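Recording your first demonstrations with a leader arm
By Gizella Kiss
42 shares | 6 comments

If you have your two arms assembled and calibrated, you are past the fiddly part, and I promise the next bit is much more fun. You hold the small leader arm, the follower copies whatever your hand does, and the computer quietly saves the joint positions along with the camera video. Each run from start to finish is one episode. I learned this at the Mimundale evening workshop in February, and I still teach it in the same order.

Pick one short task and say it out loud before you touch anything. If you can't say it in one sentence, it's too long for a first try. Then bring the follower to its starting pose, keep your other hand well away from it, and begin recording while the arm is still. I like to count to 3 under my breath before I move.
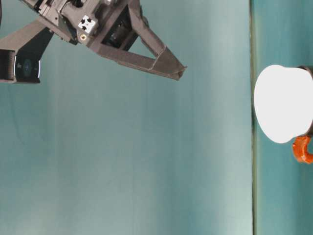

Move more slowly than feels natural. Most of us rush the approach and then dither at the end, and the robot will learn the dithering too! Try for one smooth path in, a small pause, and then close the leader's handle gently until you feel the follower has stopped closing. Squeezing harder won't help, and it makes the little servos warm (ask me how I know).

Watch the camera view on your screen as well as the arm itself. My friend Omid Rashti covers his view of the table with a piece of cardboard and drives only from the video, and I've come around to his way of doing it. If you can't tell from the video where the fingertips are, the robot can't either.
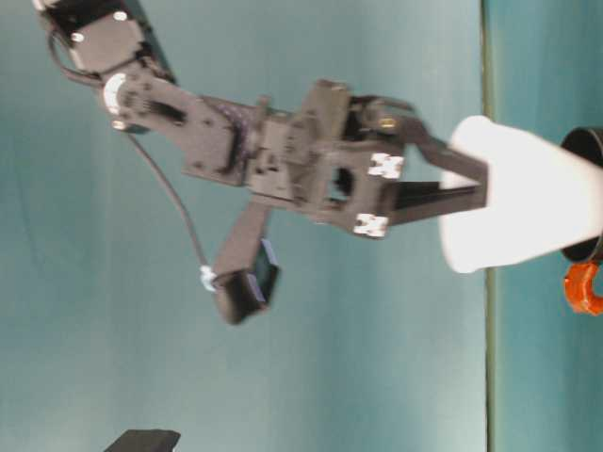 Once you have hold of something, keep your wrist steady and lift or set down in one motion. Open the fingers all the way before backing off — a half-open gripper loves to drag things along with it. Then go back to the starting pose and stop the recording there.

If you fumble, throw that episode away and do it over. A clean recovery can be worth keeping later on, but for your first set I'd stick with tidy runs. Do 15, take a break, and play them all back before you record any more. Shift the object a little between episodes, and turn it now and then, so the arm doesn't learn just one spot on the table.

Training on what you've recorded is covered on the next page.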